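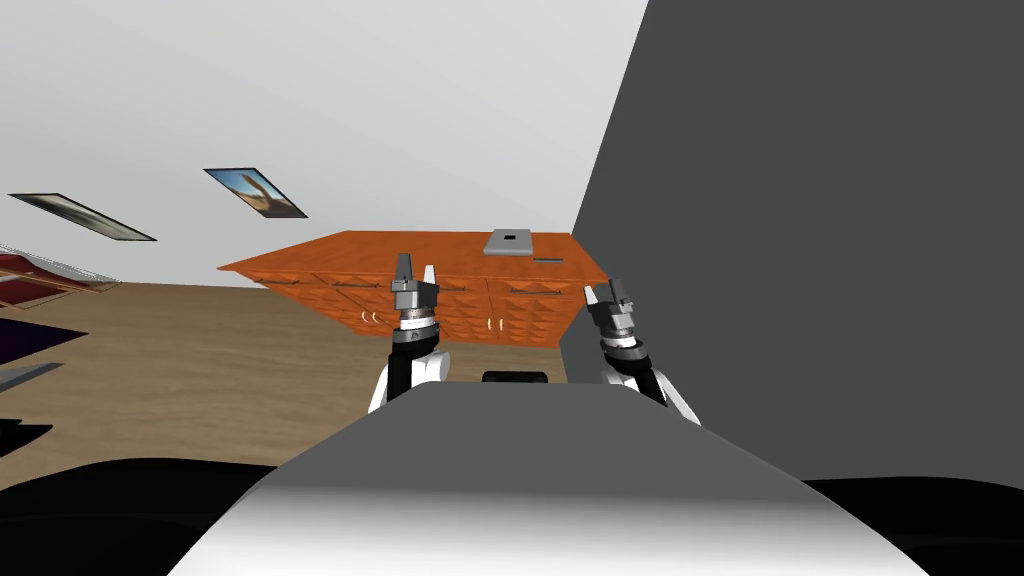
Simulated room with two robot arms raised in front of the furniture.

Progress Report to the Uibo Fund
Grant: Transparency of Fisheries Support Measures
Reporting period: second half-year
Submitted by the Gillbridge Institute for Trade Policy
Lead author: Yến Đào

1. Purpose of the grant

The Uibo Fund supports the Institute in building a public record of government support to fishing fleets and in helping smaller delegations use that record in trade negotiations. The grant agreement sets out two outputs for the period under review: a searchable register of support measures, and a set of briefing papers for delegations without specialist staff in their missions. This report covers both, together with the spending position and the changes we ask the Fund to approve.

2. The register

The register now holds 900 entries, drawn from national budgets, official gazettes and the notifications that governments file under existing subsidy rules. Each entry records the legal basis of the measure, the agency that pays it, the stated purpose, the years in which it applied and, where published, the amount. Entries are classed by type of support, with fuel tax relief, vessel construction and modernization, port services, and income support as the main headings.

Fuel tax relief has taken more time than we planned. Most governments do not list it as spending at all. It appears as a reduced rate in a tax schedule, often shared with farming or forestry, and the part that goes to fishing vessels has to be worked out from other sources. In the first months the team entered an estimated amount in such cases. After comments from our reviewers we have stopped doing so, and those fields are now left blank with a note on what is known. The earlier estimates have been removed from the public version and kept in an internal file.

Coverage is uneven. Larger economies publish a great deal but spread it over several ministries, and regional programs are still missing for a number of them. For the smaller island members the written record is short, and we have relied on direct correspondence with fisheries departments. Replies have been courteous but slow.

3. Briefing papers

The Institute completed 13 briefing papers in the period. They deal with the treatment of overfished stocks, the scope of special treatment for developing members, the meaning of small-scale fishing in draft texts, and the rules on notification. Each paper runs to a few pages and closes with the relevant passages of treaty text, so that a delegate can quote from it in a meeting without further search.

Delegates told us that the paper on notification was the most useful. Several members would like to notify more fully but are unsure what counts as a specific subsidy when a program serves more than one industry. A revised version, with worked cases, is in preparation and will be sent to the Fund in March.

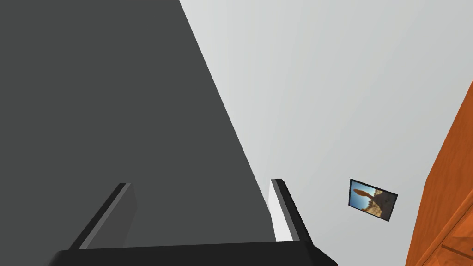

Notification remains the weakest point in the system, and it limits what the register can show. A member that files late or in general terms faces few consequences, and other members learn of a measure only when its effects reach their own markets or fishing grounds. A reader of the filings is often placed as one is with a flat, dark gray panel close in front, its straight edge running down at a slant and only the part to the right left open to view: the general purpose of a program can be made out, and the amounts and recipients cannot. Our proposal, set out in the fourth annex, is that counter-notification by other members be made simpler and that the secretariat be allowed to request missing figures in its own name.

4. Workshops

Two workshops were held, one in Holville and one in Olari. The Holville meeting brought together trade officials and the economists who had reviewed the register. The Olari meeting was aimed at fisheries ministries, who are seldom present when trade rules are drafted and who will have to apply them. Discussion in Olari turned largely on the burden of reporting. Participants asked for a single form that would satisfy both trade and fisheries bodies, and we have begun a draft.

Interpretation at the Olari meeting cost more than budgeted. The difference was met from the travel line, where one planned visit did not take place.

5. Spending

Spending is within the approved total. Staff costs are slightly above plan owing to the work on fuel tax relief, and publication costs are below plan. No single line has moved by more than the grant agreement allows without prior consent.

6. Requests to the Fund

The Institute asks the Fund to agree to the following changes:

Transfer of the unspent publication budget to data work on regional programs.

A change in the description of the first output, so that unpublished amounts may be shown as blank - the present wording calls for an amount in every entry.

An extension of the deadline for the single reporting form, to allow comments from the ministries that attended in Olari.

7. Next period

Work will continue on regional programs and on the revised notification paper. The register will be opened to outside corrections, with each proposed change checked against a published source before it is accepted. Questions on this report may be addressed to Yến Đào at the Gillbridge Institute.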